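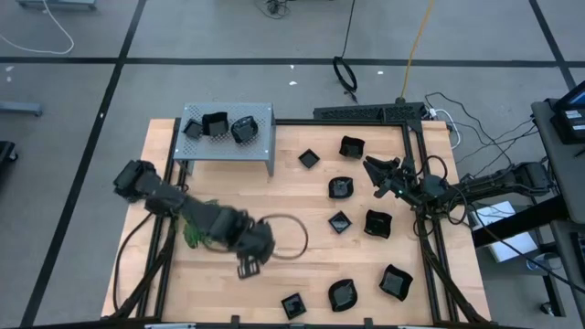 Black dishes, bowls and a cup on the sorting table at Gotetbridge, with the raised metal stand at the back.

Otdale Community Tableware Library
Progress report to the Tutard Fund, second quarter

We are really pleased with how this quarter has gone! The tableware library now lends out of Gotetbridge as well as Otdale, and the black set we bought with your grant has been the most asked-for thing on our shelves since it arrived.

What we have done

The catalogue is finished. It lists 640 pieces, each with its size, its shape and the box it lives in, and borrowers can now ask for "small square" or "flared" and get what they had in mind. Shape took much longer to settle than we expected. The black set alone has square dishes, round bowls, flared bowls and a wavy-rimmed bowl that two of our regular supper clubs both want for the same evening, and our old list called nearly all of them "bowl, black".

Sorting is now done on the wooden table, with everything spread out so that each piece can be seen and picked up without touching its neighbour. The perforated stand has turned out very handy for keeping a few pieces apart from the rest. We had been stacking as we sorted, and we were chipping rims. Breakages are down to 3 pieces this quarter, all of them from the older white set.

Lending

We made 80 loans between the two sites, mostly to lunch clubs, a christening or two and the school summer fair. The Barajas dance group took the black set for their anniversary supper and sent back a lovely note (and a tin of almond biscuits, which did not last the afternoon). Several borrowers told us they would otherwise have bought paper plates, so we are going to add a line about this to the return form.

What has been harder

Boxes. The dividers we ordered suit round bowls well and square dishes badly - the corners catch and the lid won't sit flat. We have tried folded card between the squares, and it works for short trips but goes soft after a few outings. A sample of a deeper divider is on its way, and if it fits we will change over the whole black set.

The Otdale shelves are also full. Gotetbridge has room for two more bays, and we would like to move the serving dishes there before the autumn bookings begin.

Spending

We spent £362 this quarter on boxes, dividers, labels and washing-up supplies. This is inside the budget we agreed, and the receipts are in the attached folder.

Next quarter

We will test the new dividers, finish putting labels on the Gotetbridge boxes and hold an open afternoon where people can lay out a table from our shelves before they book. We would love someone from the Fund to come along - bring a recipe and we'll find the bowl for it.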